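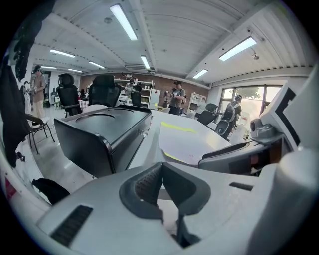
View off the hand-held, long table side. Black box next in line.

Folasade Oyewole
9/17/24

ok gripper comparison thread, going fast because I have a call. Two hand-helds, same shell, different finger pads. Pleltorham pads vs the Tustutden ones. Which one do we order more of

Replies 4 Reposts 11 Likes 58

Setup first. Same person holding it for every run, me. Same controller, same firmware from July. Only the pads get swapped. Swap takes 6 minutes if you don't drop the screws. I dropped the screws

Replies 1 Reposts 2 Likes 37

Pleltorham pads: stiffer, ribbed pretty deep. Great on anything with a hard edge. Boxes, tape rolls, the stapler. Close, lift, done. On a glossy side they creep a little before they bite - you feel it in the wrist more than you see it in the video

Replies 0 Reposts 3 Likes 29

Tustutden pads: softer, wider. No creep at all on the glossy stuff. But they fold under on thin things if you come in at an angle, and then you're pinching with the pad edge. Bad

Replies 2 Reposts 3 Likes 31

Weight matters way more than I thought it would. Body is 650 grams before the cable. By run 300 my forearm was toast and my approach angles got sloppy, so the late runs are kind of unfair to whichever pad went last. Should of alternated. Will alternate

Replies 6 Reposts 5 Likes 72 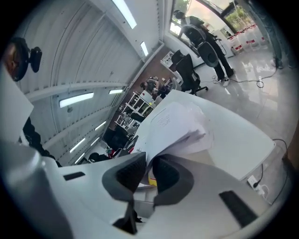 Paper is where they split for real. Stiff pads want to grab the whole stack or nothing. Soft ones can peel a top sheet if you drag it toward you first, then close. Curled edges help both. Flat new paper, neither one is good, I'm using my other hand like a cheater

Replies 3 Reposts 4 Likes 44

Camera notes since Iraís Ledesma asked. Wide lens is fine, you get the fingers plus basically the entire room. Tracking loves that. Trouble is exposure - tilt up and the ceiling lights take over, swing toward the windows and everything on that side goes pale. Locked exposure was worse. Leaving it on auto wiht a cap on how fast it can change

Replies 5 Reposts 6 Likes 63

Controller: ran Athumani first, then Dondus. Athumani drops the gripper width reading whenever the cable gets tugged and doesn't tell you. Found out after. Dondus beeps. I hate the beep but I'm keeping Dondus

Replies 2 Reposts 7 Likes 81

Iraís wants a 3 finger version in the mix. Maybe. More to mount, more to calibrate, and I don't see it helping on paper. Cups and round stuff, sure

Replies 4 Reposts 0 Likes 26

Where I'm at: soft pads for the paper and glossy sets, stiff for everything else, Dondus on both. Cutting the tips of one soft pair at an angle tonight to see if the folding stops. Numbers go up when I've cleaned out the runs with the dead width signal

Replies 3 Reposts 8 Likes 90

oh and if anyone has spare pad screws in the short length pls message me

Replies 1 Reposts 0 Likes 19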